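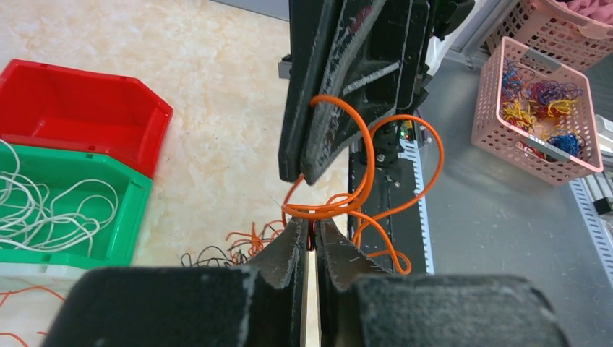
Ostico has changed the way it handles offcut wire at its Plurneck workshop. As of 19 July 2026, loose hookup wire is sorted by insulation color before it is stored or reused. The earlier practice, in place since February, was to sort by length, and it left short and long pieces of every color in the same container. Untangling took up most of the handling time. Orange wire was the worst of it – thin, springy and quick to form loops that catch on anything nearby. The new procedure starts with the tangle on an open surface, where a single strand can be drawn clear before it goes into a bin.

Each color has its own open bin, and the bins stand side by side within reach of the working area. White wire goes into the green bin and orange into the clear one. Strands are lifted from one end and lowered slowly. Pulling from the middle of a bundle is not allowed under the new work sheet, as it tightens the knots below. Pieces shorter than 8 inches are not sorted and go to scrap.

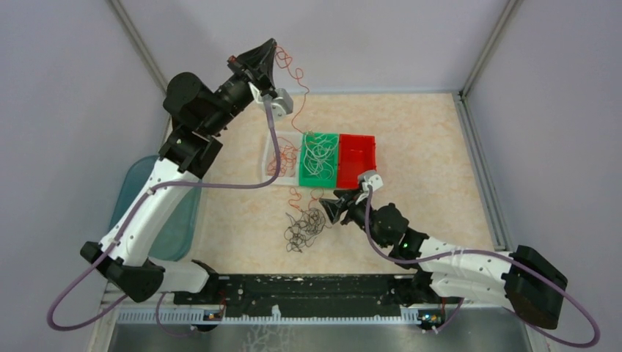 Sabina Amarasinghe asked whether color was the right key at all, given that wire of the same color can differ in gauge. She would prefer a second pass by gauge before anything returns to stock, and said a mixed bin would only move the problem to the bench. The workshop has agreed to a gauge check at the point of reuse but has not added a second sort.

The first full batch under the new procedure came to 939 pieces. Sorting was done in lots of 40, with the working surface cleared between lots. Roughly 200 pieces went to scrap for nicked or brittle insulation.

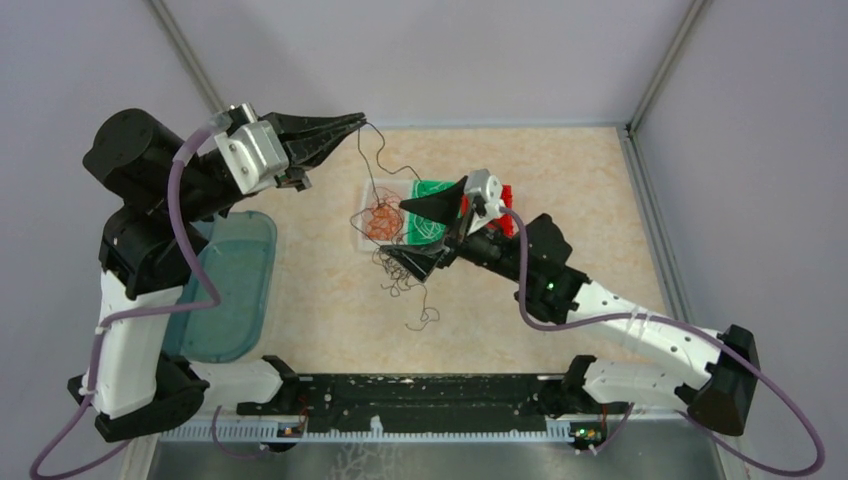
Black wire during sorting at Plurneck.

Kojo Zakaria, who wrote the work sheet, said bin depth still needs attention. Long strands tend to spring back over the rim, and a loop hanging into the next bin can drag other wire along with it when it is lifted.

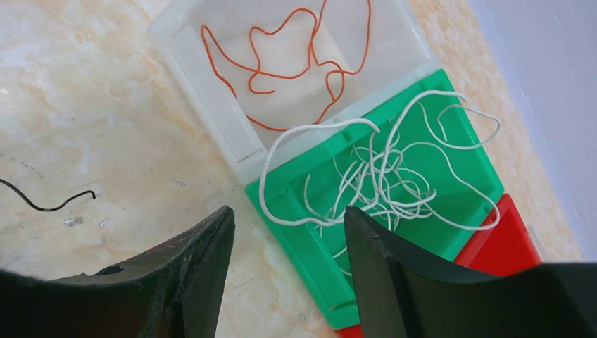 Deeper bins have been requested from Kolorport in the same footprint. Until they are delivered, bins are to be filled no more than halfway and long strands coiled by hand before storage. The coils are held with a paper band – wire ties were dropped after they became tangled with the stock. The work sheet will next be reviewed when the deeper bins are in use.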